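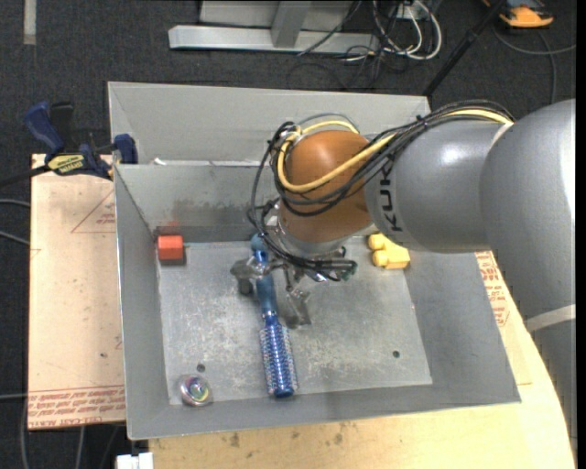 ¿Qué cambia para los operarios cuando un brazo robótico asume la recogida de piezas sueltas?
Cambia sobre todo el reparto de la jornada: disminuye la manipulación repetida y aumenta el tiempo dedicado a vigilar, corregir agarres fallidos y reponer material.

4.2. Efectos sobre el puesto de trabajo

Figura 1. Brazo KUKA con pinza sobre una cubeta metálica que contiene un cepillo redondo y otros objetos.

El estudio se realizó en el almacén de devoluciones de Aker en Rillimholm, donde la clasificación era manual. Entrevistamos a 47 empleados de 2 turnos. La mayoría describió menos molestias en hombros y muñecas, aunque varios señalaron que la atención continua cansa de otra manera. Los objetos alargados, como el cepillo de la figura 1, se citaron a menudo entre los que exigen más supervisión.

Elaine Caldeira, jefa de turno, resumió así el cambio: «Antes sabía quién iba retrasado con mirar las mesas. Ahora tengo que mirar la pantalla y preguntar».

La empresa creó 4 plazas de técnico de célula, cubiertas con personal interno. Los empleados de mayor antigüedad apenas se presentaron; en las entrevistas mencionaron el horario de la formación y la falta de un complemento salarial. Estas respuestas coinciden con lo observado en la planta de Talpur (véase el apartado 3.4).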